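**Siris - *Fledach* (Koo Records, LP reissue)**

My first copy of *Fledach* was a cassette, and it was mostly hiss. I played it for years under the impression that the hiss was an artistic decision. The reissue clears that up: there was a bass player on this record the whole time.

Koo pressed 307 of these in August, and mine came with a download code that expired before the mail did. The sleeve is nice and heavy. The liner notes are 3 paragraphs long and spend two of them on the van.

Side one is still the one you'll wear out. "Gurka" opens with that lopsided organ figure, goes nowhere for a while, then turns into the best song anybody in that town ever wrote about a parking ticket. The drums have been pushed up in the new master and they sound like drums now, which took me a few plays to forgive. 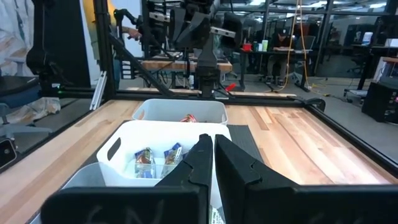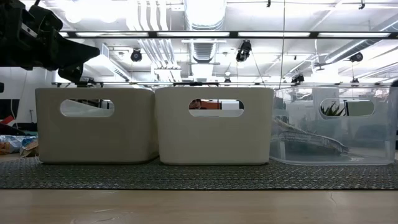
Side two has the ballads. Siris wrote slow songs the way some people parallel park, with a lot of backing up and starting over, and the seven-minute closer could lose its middle four. I still let it run. There's a guitar part near the end that I had never heard on the tape, just two notes leaning on each other, and it's lovely.

The bonus track is a rehearsal take of "Gurka" with coughing. Skip it once you've heard the cough.

Is it worth the price? If you own the cassette, yes, and keep the cassette - I went back to it last night and I kind of missed the hiss.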